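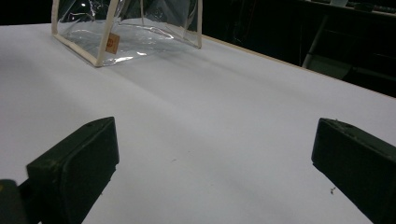
Can a gripper tidy up the sports stuff yet? Sort of. Here's how we set up the shuttlecock chore at Lostlow so you can try it at home.

1. Clear a white table. Stand a clear bag at the far end, open side up. Tape the bottom if it slides.

2. Put one shuttlecock down, on its side. Plastic, not feather — feathers get wrecked fast, ask me how I know.

3. Close on the skirt, near the collar. Slowly. The mesh gives a bit and thats what you want. Too hard and it pops out. 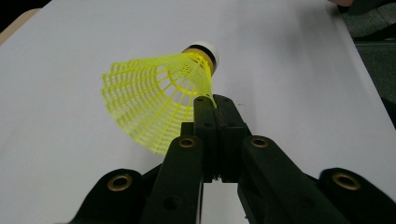 4. Lift, carry, let go over the bag. Dont throw.

5. Reset and go again. Do 300 before you change anything. We did 621 by hand, took over 2 days, and then let the Farari arm try it on its own.

Results so far: fine when the thing lies still. Bad when it rolls, and they roll in a circle, so go in from the cork side. Clear plastic is still the worst part, the arm misses the opening alot. Wimavier folks swap in a colored bag, might try that in June.

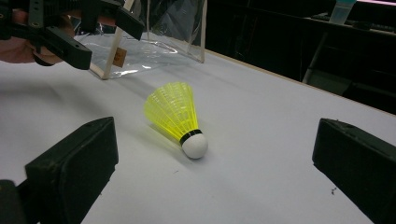

Shuttlecock on its side between the fingers, bag behind.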